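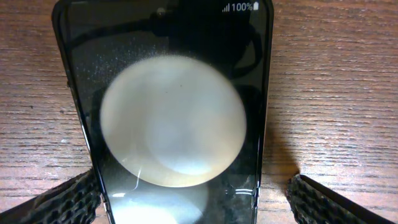

Checking a Phone's Screen, Charging Port and SIM Tray Before You Pass It On

By Dennis Sedgwick
Last updated May 15, 2025

These steps apply to most phones with a glass front and a metal frame. You need a microfiber cloth, a soft dry brush, a USB-C cable that is known to work, a SIM ejector pin and a desk lamp. Allow some 6 minutes per phone once the tools are laid out.

1. Check the battery level

Charge the phone fully the day before and leave it off overnight. Turn it on and read the percentage in the status bar. A reading below 95 after one night with the power off suggests a worn battery. Write the figure down before you do anything else; the later steps keep the screen on.

2. Clean and inspect the glass

Dust shows best on a dark screen. Lock the phone, hold it under the lamp and tilt it slowly until the reflection of the bulb has passed over every part of the glass. Fine specks will wipe off. Hairline scratches stay put and break up the edge of the reflection. Wipe from top to bottom with the dry cloth, then turn the cloth over and repeat. Do not spray cleaner on the phone. If a mark will not move, dampen one corner of the cloth with water and go over that spot only.

3. Test the charging port

Look at the cable before you look at the port. The metal tip should be straight and clean, and the cable should leave the housing without a kink. 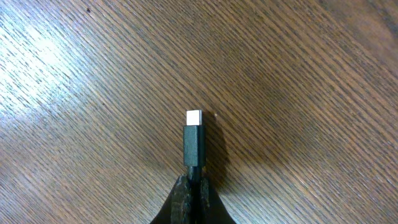 USB-C connector, metal tip up. Check the tip and the point where the cable meets the housing.

Insert the connector with the phone lying flat. It should go in all the way with light, even pressure. A visible gap between housing and frame usually means packed lint. Turn the phone off, brush the port out gently and try again. Never use a pin or a paper clip in the port -- the contacts inside bend easily. Once the connector seats, turn the phone on and confirm that the charging symbol appears, then rotate the plug 180 degrees and confirm it again.

4. Remove the SIM

Turn the phone off. Find the tray on the side of the frame and locate the pinhole at one end of its outline. Do not confuse it with a microphone hole, which on many models sits on the bottom edge by the port.
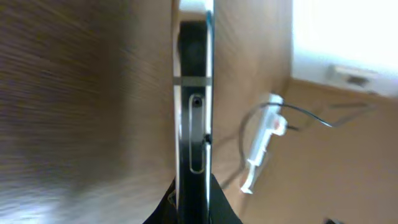 Push the pin straight in, square to the frame, until the tray moves. Draw it out with a fingernail and keep it level so the card does not drop. Take out the card, and the memory card if there is one. Slide the tray back in the same way around and press until it is flush. A tray that stands proud is either reversed or bent.

5. Record the result

Note the battery reading, any scratches, the port result and the tray condition on one label, and stick it to the box or sleeve. On the Gourlay labels I use, the port result goes on the second line.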